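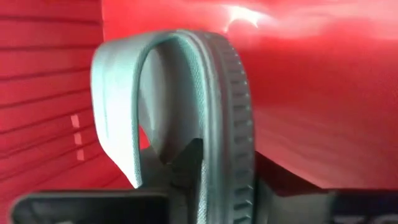 When does the restored print of Skandimia go on release? It opens in October on 30 screens, following a single preview for festival delegates.

The distributor, Anbridge, confirmed the schedule in a notice dated 2020-06-07. The film will be shown from a 4K digital master in the original ratio, with the mono soundtrack transferred from the magnetic elements. A 35mm print has also been struck and will be sent to four cinemas that still keep a working projector.

Skandimia, directed by Emília Hájek, is a horror feature set on a car ferry during a winter crossing. It was cut by several minutes before its first release and has been seen since then mostly in that shorter version. The missing material was found in cans held by the Polishchuk laboratory, where it had been filed under the working title, Harell.

Restoration was supervised by Devendra Kushwaha. The recovered reels had shrunk slightly and could not be run through a standard gate, so they were scanned at reduced speed on a sprocketless transport. Colour was matched to a reference print lent by the director. Two shots in the engine room sequence survive only as a duplicate negative and remain visibly softer than the footage on either side.

"We left the grain alone," Kushwaha said. "Dirt and tears were repaired by hand. Flicker was reduced in reel 4, where it was severe, and left as it was elsewhere."

The longer version restores most of a subplot about the ship's radio operator, played by Raed Azar, and moves the opening titles to a later point. Hájek has approved the new cut - her earlier objections concerned the music, which has now been put back in its original order.

The preview will be held in a hall seating 200, with 50 places set aside for members of the public. Abhishek Kanaujia, head of programming at Anbridge, will introduce the film and Azar is expected to take questions afterwards. Booking details have not been published.

A disc edition is planned, though no date has been set. It will carry both versions and a commentary recorded by Hájek with her editor, Mohit Nishad.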